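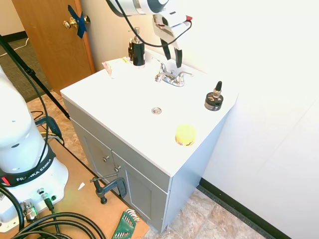

By Everett Kapoor
05/04/2026

The Lollby fingers had been on the arm since November, and Dương was fond of them, the way you get fond of an old pair of kitchen scissors. So when the Ramik pair arrived from Piltmont in their padded box, she let them sit a day before she reached for the hex keys.

"Same jobs for both," she said, mostly to the tap. "Fair's fair."

The yellow tin by the front edge was first on her list, then the little dropper bottle with its pointed cap, which the Lollby fingers had always held a shade too hard. She typed 255 for fully open, then 100, and leaned her elbows on the bench to watch – her tea quite forgotten by now.

"Gently, love," she told the gripper, as her grandmother used to tell her over the good china, and she sent it down for the first of its 400 tries.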